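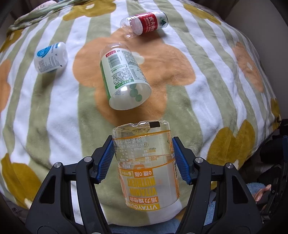 4. Evaluation of the Berus hand-held gripper kit

4.1 Hardware as delivered

The Berus kit is sold by Trirnholm as a complete package for recording manipulation demonstrations without a robot arm. We bought one unit at list price and used it in the configuration in which it shipped. The kit consists of the hand-held gripper, a camera mount, two sets of finger pads, a calibration board and a license for the Distia recording software. Assembly took 40 minutes with the supplied hex keys. The printed manual omits the torque for the pad screws; we took the value from the online version.

The jaws are driven by a trigger through a symmetric linkage, so both fingers travel equal distances toward the center line. The operator feels the contact force through the trigger, and no motor is involved during recording. Jaw opening is estimated from the camera stream. For replay, the same jaws and pads bolt onto a motorized base, which Trirnholm sells separately and which we mounted on our Jin arm.

4.2 Task and objects

We chose a pick-and-collect task with empty drink bottles on soft bedding. Thin-walled bottles deform under modest force, their clear walls give the camera little to track, and a blanket shifts whenever the fingers touch it. Figure 1 shows the gripper holding one such bottle upside down over a flowered fleece blanket, with further bottles lying on it. The textured blue pads bear on opposite sides of the bottle.

The object set contained 9 bottles of mixed size, with and without caps. Their order and placement were changed between recordings. Operators were told to grasp by the body, lift clear of the fabric and release over a bin. They were given no instruction on approach angle.

Figure 1. Berus hand-held gripper closed on a clear bottle labeled VITAYOUNG. Three other plastic bottles rest on the striped and flowered blanket.

4.3 Recording yield

We recorded 3,000 demonstrations in May. Distia rejects a recording automatically when camera tracking is lost or when the jaw estimate jumps between consecutive images. In our sessions it rejected 41 recordings, most of them during fast wrist rotation close to the fabric. The software reports the time of the fault but gives no cause, and we had to inspect each file by hand.

4.4 Pad behavior and wear

The pads held smooth bottle walls well when the contact area was on the body. Grasps near the shoulder were less secure, as the wall curves away from the pad and only part of the texture makes contact. Lint from the fleece collected in the texture and reduced grip over a session. Wiping with a damp cloth restored it. We did not test solvents, and the manual advises against them.

Some play developed at the linkage pivots. It did not disturb the jaw estimate, but it could be felt at the trigger, and two operators asked for the screws to be tightened. Trirnholm lists the pivots as user serviceable. The pads are sold only in full sets, so a single torn pad means replacing the other as well.

4.5 Limits of this evaluation

All results come from one unit and one object category. We did not compare Berus with a teleoperated arm, and the cost of the motorized base is excluded from the figures in Section 5.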